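Filed under: Desk & Table Care | Small Storage

Setting Up a Catch Tray on a White Table

A shallow tray keeps small parts from rolling away, and a dark liner makes them easier to find. Any square tray with a raised rim will do. I use the blue one on my work table at Plukilcombe.

1. Wipe the inside of the tray and let it dry.

2. Measure the floor of the tray, then cut a square of dark foam a little smaller. A 4 mm sheet is thick enough. Cut with a sharp knife against a metal ruler, in several light passes.

3. Lay the foam in without glue. It will need to come out for cleaning.

4. Put the tray to one side of the table so the middle stays free for work.

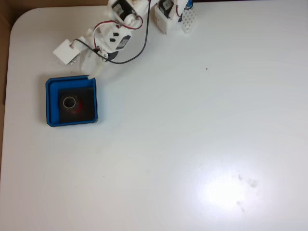
Blue tray with small items on the dark floor.

Keep only what you need for the current job in the tray. Once pieces start to overlap, move some to a drawer — a crowded tray is slow to pick from.

At the end of the job, empty the tray and lift out the foam. Shake it over a trash can, then press a strip of tape on it to pull up lint. 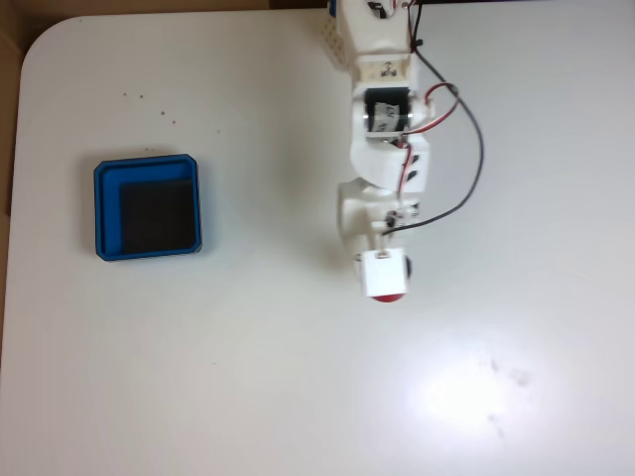
Crumbs on the tabletop should be brushed off before you wipe, or they will drag under the cloth. For gray smudges, mix a drop of dish soap into 200 ml of warm water, dampen a soft cloth and rub lightly. Dry the table with a second cloth. Smudges are easiest to find with a light overhead — move your head until the glare shifts.

I do this every Sunday. Replace the foam when the edges curl.

Last updated: July

Questions? Contact Glenys Whiteley | Back to top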